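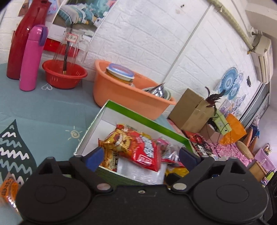 Last changed: October 24, 2020

How to Sort a Snack Box Before It Turns on You

Every household has a snack box. Ours is shallow and open, white on the inside with green edging, and it lives on the table, where it collects packets the way a coat pocket collects receipts. By the end of most months it holds one thing everybody wants, several things everybody has agreed to ignore, and a wrapper with nothing in it that somebody put back out of what I can only call optimism.

This page is the method I use to sort it. It takes less time than arguing about it.

What you need

A table with some free space on one side of the box. A cloth on the table if you have one, so the crumbs can be carried outside in one go. Ours has trees, suns and hearts printed on it, and crumbs vanish into the pattern beautifully, so shake it whether or not you think it needs shaking. You also want a marker, a few rubber bands or clips, and a bowl for the broken stuff.

You do not need matching containers with chalk labels. I bought a set from Fulby once. They are now full of batteries.

Step 1. Take everything out

All of it, including the flat packets at the bottom. People like to skip this and just rearrange the top layer, and then wonder why the box feels full again by supper. The big glossy packets are the trouble. One red and yellow packet laid across the middle will hide four smaller ones, and a cartoon face with its mouth wide open is very good at making you look at it and nothing else.

Turn the box over and tap it. Wipe the inside with a damp cloth and let it dry while you do the next part.

Step 2. Open, closed, empty

Make three piles. Squeeze each packet gently. A sealed one pushes back. An open one sighs at you. An empty one you will know.

Check the serrated ends, too. Plastic packets often split a little way down from the teeth, and you can miss it if the packet was wedged under something heavier. Anything split goes with the open ones, no matter how new it looks.

Empties go in the trash now – do not start a fourth pile called "later."

Step 3. Find the date

The date is usually near the barcode or along a seam, and it is usually printed in the one color that doesn't show up on that wrapper. Tilt the packet toward a window. When you find it, write it again with the marker, large, on the front. Yes, over the cartoon character. He'll cope.

If the packet came from abroad, check which order the day and month are in before you throw anything out. My neighbor Simão Garcia binned a whole bag of good rice crackers over this and still brings it up.

Step 4. Deal with the open ones

Fold the top down twice, squeeze the air out, and clip it. If it has gone soft, be realistic. Stale crackers can be crushed into the bowl and used on top of a casserole. Stale chips can have five minutes in a low oven, which helps more than you'd expect. Stale gummy candy is a building material and should be let go.

Step 5. Put it back on edge

I spent years laying packets flat, and flat is how you get a heap. Stand them on their short ends like files in a drawer, starting with the slim wrappers against the near wall, where they'll hold each other up. Bigger bags go at the back. See-through packets can go on the sides, because you can tell what they are from any angle.

Soonest date in front. That is the whole filing system. Clodagh Keane, who shares this kitchen, tried doing it by flavor and we had a disagreement over where honey goes that lasted into December.

If it won't all stand up, you have too much for one box. Put the extra in a cupboard and refill from there. Do not get a bigger box. I have seen what happens with a bigger box.

Step 6. Set one rule

Pick one and stick with it. Ours is that whoever opens a packet clips it. We used to have more rules, written on a card, and the card ended up in the box under the pretzels.

Questions I get

How often? Once a month, or whenever you have to press down to fit something in.

What about single candies that have come loose? Wrapped, into a cup. Unwrapped, into the trash, and don't look at them too long first.

Can kids do it? Yes, and they're good at Step 2. Count the packets before and after – you'll find their fee has been deducted.

Does it stay tidy? For nine days, in my experience. Then somebody goes shopping.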